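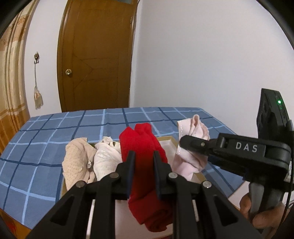

4. Setting Up a Match in Tendard

This section covers creating a match, entering the two squads, running the clock and recording goals, cards and substitutions. It assumes you have already installed Tendard on the club tablet and signed in with a scorer account (see Section 2). If your league also uses the Wolateo results service, complete Section 3 before your first competitive match.

4.1 Before you begin

Charge the tablet to at least half. A full match with extra time uses a lot of battery when the screen brightness is set to maximum.

You will need the team sheets from both clubs, the name of the referee, and the match code sent by the league. The code has six characters and is not case sensitive.

Note: Tendard stores up to 106 matches on the tablet. When the limit is reached, the oldest uploaded match is removed. Matches that have not been uploaded are never removed automatically.

4.2 Creating the match

1. On the home screen, tap New Match.

2. Enter the match code. The home team, away team and kickoff time fill in by themselves. For a friendly, leave the code blank and type the details.

3. Choose the competition type. League, Cup and Friendly each load their own rules for substitutions and extra time.

4. Check the length of each half. The default is 45 minutes. Youth leagues often play shorter halves, and the setting cannot be changed after kickoff.

5. Tap Save. The match appears in the Upcoming list with a gray marker.

4.3 Entering the squads

1. Open the match and tap Home Squad.

2. Tap Add Player and type the shirt number, then the name. If the player is already registered, the name appears after the third letter. A scorer typing "Lat" at a club with Zulkifli Latuheru on its books would see his name and registration number in the list.

3. Mark the starting eleven by tapping the circle beside each name. The counter at the top of the screen turns green at 11.

4. Mark the goalkeeper and the captain.

5. Repeat for Away Squad.

6. Tap Lock Squads once the referee has approved both team sheets.

Caution: Locking the squads cannot be undone by the scorer. If a player is injured in the warm-up and replaced, use Late Change in the match menu and enter the name of the official who approved it.

Accented letters can be entered by holding down the plain letter. Names such as Aranka Hegedűs should be typed in full, with the accent, or the league site may create a second record for the same player.

4.4 Running the clock

1. Tap Start when the referee blows for kickoff. The marker changes from gray to green.

2. Do not stop the clock for injuries. Added time is recorded separately.

3. When the referee signals added time, tap the plus sign and enter the minutes.

4. Tap End Half at the whistle.

If you start late, tap Adjust and move the clock forward. Events already entered keep their original minute – check them before halftime.

4.5 Recording events

Tap the player, then the event. For a goal, Tendard asks for the type (open play, penalty, free kick or own goal) and for the assist, which can be left empty. An own goal is entered under the player who scored it, and the app credits the other side.

For a second yellow card, enter a yellow in the usual way. The red is added automatically, and the player can no longer be selected.

For a substitution, tap the player leaving the field first, then the player coming on.

To correct a mistake, hold down the event in the timeline and choose Edit or Delete. Deleted events are kept in the match log, where the league can see them.

4.6 Finishing and uploading

1. Tap Full Time, then read the score and the list of cards back to the referee.

2. Ask the referee to enter a PIN. Without it the result is sent as Unconfirmed.

3. Tap Upload. A report takes up roughly 900 KB and can be sent over a phone connection.

Note: Error 568 means the match code has already been used. Check that a second scorer has not uploaded the same match, then contact your league office. Do not create a new match to get around the error.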